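3. Sources and Methods

3.1 The Saarela house and its records

The Saarela house stands at the north end of Flastport, on a corner lot that has kept its original boundaries. It was built for a grain dealer and passed through three families before it was left to the town's historical society. The society has opened it to visitors on its summer house tour every second year. Most of what has been written about the house comes from the booklets printed for those tours, and most of those booklets repeat one another.

The present study set out to find where the statements in the booklets came from. We collected every tour booklet, flyer and room card that the society still held, along with the deeds, two insurance surveys and a box of family letters. The full set came to 247 items. Each item was given a number in order of handling, and no attempt was made to sort the box of letters by date before numbering. Readers who consult the collection should know that a low number does not mean an early letter.

Room cards proved the most useful group. A room card is the typed sheet that a guide holds while standing in a doorway, and guides wrote on them freely. Several cards for the front parlor carry corrections in two or more hands. One gives the mantel as walnut, with the word crossed out and "cherry" written above it, then "walnut" again in the margin. The printed booklets say walnut throughout.

Items were read on tables in the society's work room. Notes were taken in pencil on one sheet per item, with the same headings used each time: maker, date if given, rooms named, persons named, and any claim about the age or source of a fixture. Claims were copied word for word, including spelling.
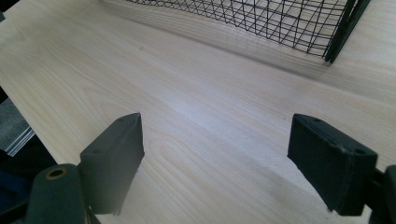 3.2 Interviews with former guides

Written records could not explain how a statement moved from one booklet to the next. For that we turned to people who had guided at the house. Interviews were held in August, and the last was finished on 15th August. Each person was asked which rooms they had guided, what they were given to read beforehand, and what they remembered telling visitors. They were then shown the room card for their room and asked whether the handwriting was familiar.

The longest interview was with Impi Koskela, who guided the upstairs hall and later the kitchen. She had kept her own notes in a school notebook and lent it to us for copying. Her notes differ from the printed booklet on the kitchen in 3 places. The booklet says the pantry was added when the back porch was enclosed. Koskela's notes say the pantry was there first and that the porch was built up against its outside wall. She had this from a daughter of the second family, who came through on a tour and stopped to talk. The earlier of the two insurance surveys shows the pantry and an open porch, which supports the notebook on this point.

Koskela also recalled that guides were told to keep each group moving and to leave dates to the booklet. "They wanted the story in the room and the numbers on paper," she said. Other guides said much the same. The effect was that a guide who doubted a date had no reason to raise it, and the next booklet was set from the last one.

We did not record the interviews. Notes were written up the same evening and sent back to each person for correction. Two people made changes, both to the names of relatives.

3.3 Attendance and printing

Attendance matters to the question because it bears on how widely a statement was spread. The society's minutes give a figure for most tours, although the basis of the count was not always the same. In some years tickets were counted and in others the guest book was used. The largest printing of the booklet was 3,000 copies, ordered from Takero, a job printer on Water Street. The usual order was 1,000. Left-over copies were handed out at the town library and the school until they were gone, so the number printed is a fair upper limit on the number read.

Takero's order slips survive for four tours. They show that the type for the Saarela pages was kept standing between two of the printings and used again with only the tour dates changed. This accounts for a misprint in the name of the builder that appears in both booklets and in no other source.

3.4 Comparing the claims

Once the note sheets were complete, each claim about the house was traced back to the earliest item in which it appeared. A claim was called supported if a deed, survey or letter agreed with it, unsupported if none did, and contradicted if at least one of these said otherwise. Tour booklets were never used to support one another. Memory was treated separately. Where a former guide could name the person who had told them something, that was entered beside the claim but did not change its class.

Sheets for the same room were kept together and gone through in one sitting. The work tables were cleared between rooms so that sheets did not get mixed.

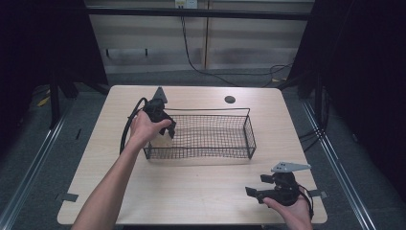
Figure 1. Table with a wire mesh basket.

Some claims could not be placed in any class. The stained glass on the stair landing is said in every booklet to have come from the Irnent glass works. Nothing in the deeds or letters mentions the window, and the works left no order books that we could find. The window is unsigned. Similar glass is found in two other houses on the same street, both of which make the same claim in their own tour pages. It is possible that all three statements go back to one remark. We have left the claim as open.

Dates gave more trouble than makers. The family letters often name a month but no year, and the order in which they were found in the box had been disturbed at least once. We dated a letter only when it mentioned an event that could be checked in the town paper. The remaining letters were used for the names of rooms and for little else.

4. Results

4.1 The date of building

The booklets give two different dates for the house. The older date appears first on a flyer for the second tour and has no source beside it.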